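Putting things away is still the hard part

Feb 14, 2023

Ask Mereana Mahuika what a household robot can do today and she answers with a table. Her group at Plorden scores each machine on chores that take a person under a minute: carry a basket, fill a shelf, fold a towel, wipe a worktop. A chore passes at 90 successes in a hundred. Carrying passes. Shelving stands at 80, and folding at 17.

The shop floor is further ahead. At the Tavares parts store in Beltley, a fixed arm moved 3162 bins in April and stopped for help twice. The bins are identical and bolted racking holds them to the millimetre. A bedroom offers neither advantage, and a legged machine has to keep its balance while its own arm and load shift its weight forward.

Tethers remain common in this work. An overhead line limits the damage from a fall, and cables spare the designer a heavy battery, but both restrict where the robot can turn.
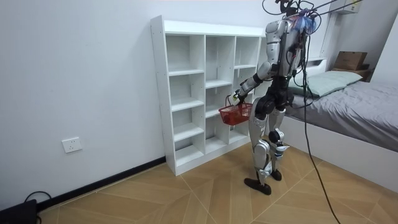 Grip is a smaller problem than it was. A basket with a handle suits most current hands, and an open compartment leaves room for error. Full shelves do not - the hand must judge the gap, and a knock to one item moves the next.

Américo Barreto, who designs wrists at Pumik, expects shelving to reach the pass mark before folding gets halfway. He would not give a year. Mahuika's next round of tests adds a closed cupboard door.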